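Rasa Lepik
Fri 29 June

Day 5 of everyone telling me the orange drink in the break room is "basically juice." I have doubts. A thread.

It's orange. That much I'll give it. So are traffic cones.

Same place, same afternoon:
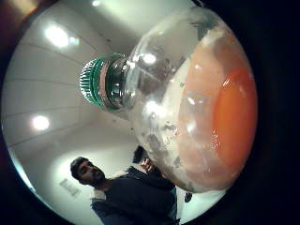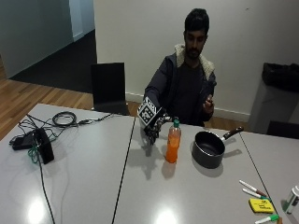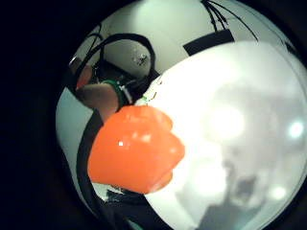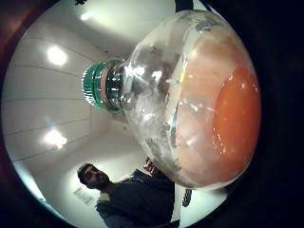
Does a green cap mean there's real fruit in the drink?

The cap color tells you which cap the company bought. For fruit, read the ingredient list on the back and look for a juice percentage. If it only says "flavored," expect water and sugar with coloring.

Mekum sells one in the same style of bottle. I read the label in the store in January. Juice content: 2 percent. Somebody waved an orange over the tank and called it a day.

Atinga says theirs is "sun inspired." I have been inspired by the sun too and I did not turn into a beverage.

A guy in my replies says to shake it first because "the goodness settles." Maybe. Pulp settles. So does plenty of stuff that isn't pulp. Shaking it doesn't add fruit.

Next claim: clear plastic proves they have nothing to hide. It proves I can see the color. I could already guess the color.

And please stop telling me it keeps for weeks with the cap on tight. Check what your label says about after opening. Mine at home said 4 days in the fridge and people had been drinking from it a lot longer than that. I poured it out and got complaints.

Price check, for whoever asked: for what I paid for the Gralex one I could have bought a bag of oranges. Yes, you have to squeeze them. It takes me 5 minutes and I get a glass with bits in it, which I like.

Will I drink the stuff if it's 30 degrees over 60 out there and there's nothing else cold? Probably. I'm still not calling it juice.

If your label says more than 2 percent, post it. I'll read it.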